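The Willby tabletop cell - what you get, what it costs, and what I'd budget for

Hello, and thanks for clicking through. I'm Declan Keogh, I look after the equipment side at Conneely, and the Willby is the cell I get asked about more than anything else we sell. It's a slatted aluminium bench with its own frame, an arm (or two, more on that below) and a gripper, and people mostly want it for small handling jobs: scooping, stirring, tipping, moving things from one dish to another.

I've put the prices and the boring bits further down, so scroll on if your finance person is standing behind you.

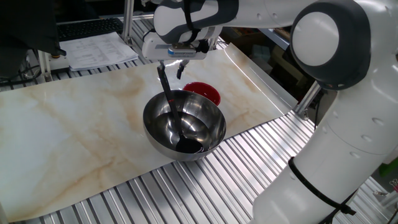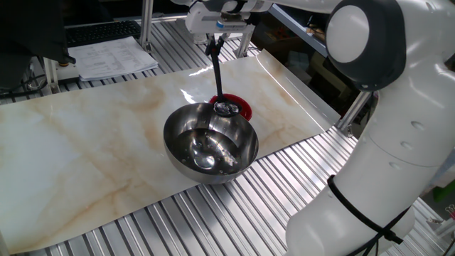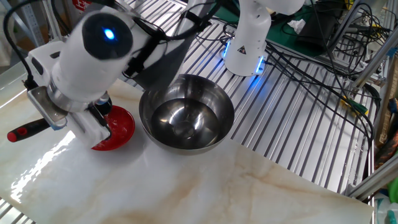 Ladle and spoon work with steel and red bowls on a marble-patterned top.

WHAT COMES IN THE BOX

Well, boxes. The basic Willby arrives on two pallets and you'll want a clear run from the door to wherever it's going. You get the bench and frame in sections, one arm, one two-finger gripper, the arm controller, a cable set and a stop button on a long lead. There's a bag of bolts and T-nuts which always looks like far too many and then you use nearly all of them.

You don't get a computer, a keyboard or a screen. Most places have a spare machine that will do the job perfectly well and I'd feel daft charging you for another. Afroza Wickramasinghe, who does our installs, will send you the minimum spec before you order. Please do read it! We had one site in Plultimley with a machine so old it hadn't the right network port, and that was a morning gone.

You don't get bowls and spoons either. Go to a kitchen shop.

ONE ARM OR TWO?

This is the big money question, so I'll be blunt. If your job is one tool and one container, buy one arm. You can add the second later - the slats run the full length of the bench and the mounting plate bolts straight down - and it costs you the same whether you do it now or in a year. I don't get a better deal for you by bundling and I won't pretend I do.

Where two arms earn their keep is when something has to be held still while something else is done to it, or when you want to hand a tool across. Just bear in mind that two arms means twice the cables, and cables take up more bench than you'd think. Leave a strip at the back or the side for them and don't plan to put anything you care about there.

THE GRIPPER

The standard two-finger one has slim fingers and will suit most people. It likes a handle with a bit of thickness to it. Very thin, flat handles can twist when the tool meets resistance, so if you're stirring anything stiff, go for a chunkier handle or order the padded fingertips (they're a stock item, a pair lasts ages if you keep oil off them).

A word on ladles. A long handle means the business end is a long way from the fingers, and any small error at the wrist gets bigger down there. If you can choose, choose short. If you can't, allow a bit more time in your plan for teaching the moves.

WORKTOPS AND SPILLS

If you're working with liquids, cover the slats. I can't say this loudly enough. Grooved aluminium is wonderful for bolting things to and horrible to clean soup out of. Any wipeable sheet will do. Tape the corners down if it came off a roll, as it'll try to curl back up for weeks, and cut it a touch smaller than you think so it isn't fighting the arm base.

Think about shine too, if you're using cameras to guide the arm. Polished steel throws back every lamp in the room. We sell a diffuser kit for the frame but, between us, moving the bench away from the window gets you most of the way there for nothing.

PRICES

The bench and the arms are quoted per site because the exchange rate moves about and I'd only have to keep changing this page. The extras are fixed though, and they don't include VAT:

Padded fingertips, per pair: £10
Diffuser kit for the frame: £218
Second-arm mounting plate and cable set: £461

Delivery within reach of our Briscombe workshop is free. Further out, I'll get you a carrier price with the quote.

WHAT PEOPLE FORGET TO BUDGET FOR

Power sockets, mostly. Count what you have near the bench, then count what you need, then get an electrician in before we come and not after. Extension leads trailing under a bench make Afroza cross and she will say so.

Then there's people's time. The install itself takes a day if the room's ready. Learning to use the thing properly takes about 5 days spread over a few weeks, and whoever does it can't really be doing their normal work as well. I've seen good kit sit idle all spring because it was bought in one budget and the person to run it was meant to come out of another.

Somewhere to put things down is worth a thought as well. Notes, tissues, the bottle of whatever you're pouring, the spoon you aren't using. A cheap shelf next to the bench, out of the arm's reach, will do you more good than half the accessories I could sell you.

And you'll need a risk assessment. We give you our template and the arm maker's manual, but it has to be your own for your own room. Do it early, as your safety people may want a guard or a floor marking and that can change where the bench goes.

LEAD TIMES AND ORDERING

Arms are the slow part. The bench sections are cut here in Briscombe and are usually sitting ready long before the arm turns up, so we hold the lot and send it together unless you ask otherwise. If you need it in by the end of your financial year, talk to me in January at the latest. March is a scramble every time.

To get a quote, drop me a line with a rough sketch of the room, what you want picked up and what it weighs when it's full. Photos of the actual tools are a great help - phone ones are fine. I'll come back with a price and Afroza will come back with questions, and hers need answering first.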